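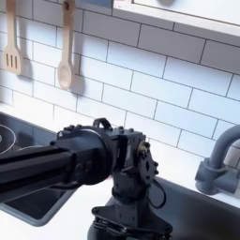
A reader in Astley writes that vinegar did nothing for her grout except make the kitchen smell like a chip shop, and could I please suggest something else. Fair enough! Vinegar and grout aren't great mates anyway, so put the bottle away.

What I use is bicarb and a little warm water, mixed to a paste about as thick as toothpaste. Smear it along the lines with an old toothbrush, leave it while you have a cuppa, then scrub in short strokes and wipe off with a damp cloth. Behind the stove you'll want dish soap first - grease just turns the bicarb to sludge (ask me how I know).

Rinse twice. I skipped the second rinse in December and had chalky streaks in every colour of grey.

If you're sealing afterwards, give the grout 2 full days to dry. My little bottle of sealer did 61 tiles with plenty left over, and I put it on with a cheap artist's brush. Wipe any drips off the tile face straight away - they're a pain once they've set.

Next up, smelly dishcloths.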